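This site uses cookies to remember your settings. Accept | Manage preferences

Homwood Residents' Association
Minutes, Sep 1, 2026

Present: H. Buschmann (chair), I. Nyitrai (minutes), 5 members.

1. Minutes of the previous meeting approved without change.

2. Parking. Delorme quoted $381 to repaint the lines in the east lot. Approved. Work to be done before the shared kitchen reopens.

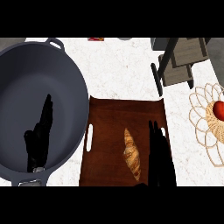 3. Storm drain. Mr. Nyitrai reported that the grate at Plolano Lane is blocked again. The city has been notified. Cleaning limit set at $200 per visit.

4. Snow removal. The Stinora contract expires in February. Ms. Buschmann to request 2 competing bids.

Meeting adjourned.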